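Leave the cable where I can see it

Wrote most of this on the bus home so forgive the state of it.

Prendale wants every shared room in the building "visually clear" by November. That's the phrase in the notice. Colm Heffernan read it out at the tenants' meeting and asked for comments, and mine ran past the two minutes, so the rest goes up on this page.

I'm against it. Not tidying – I like tidying. What I'm against is the kind where everything goes behind a door. Cables into trunking, chairs into a cupboard, the little things off the tables and into a box with a lid. Then someone needs the little thing. Then the box gets tipped out on the floor and we're back where we were, but crosser.

A room people work in has stuff in it. Chargers. Bottles. A chair that's in the wrong place because someone was sitting there. Four of us had to shift the big cupboard last year to get at one plug socket behind it. Four adults, one plug. That was the last tidy-up.
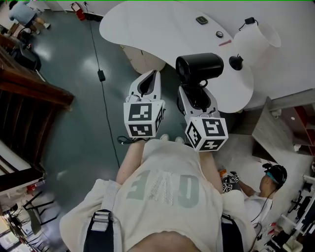
The big room in use, curved white table and all.

Look at the floor. Thin black cable, little adapter partway along it, on that shiny dark teal. Would I trip on it? I might, I've tripped on worse. So tape it down. Tape is cheap and you can still see where the thing goes. Put it under a mat and you've got a lump, and a lump is what got Edit Lakatos in the ankle.

And the table. A few small dark bits and a pink stick. Is that mess? I'd call it a table. Nice rounded end on it too, no corner to catch your hip, which matters more to me than whether there's a pink stick on top.

What I would be strict about: the fire extinguisher. It's red, it's against the wall, you can find it. Keep it that way. Same with the stairs, nothing hung on the railing, ever. Kornél disagrees about coats. Kornél is wrong about coats.

The black metal chairs I'd leave by the windows. Prendale's plan has them stacked in the Ekness room, 7 to a stack, and I for one am not lifting the top one down. My shoulder won't do it. I doubt Bohumila's will niether.

So, clear the floor where feet go. Tape the cables. Wipe the table and put things back on it. Comments to Colm, he's collecting them till Friday and he does read them, even teh long ones.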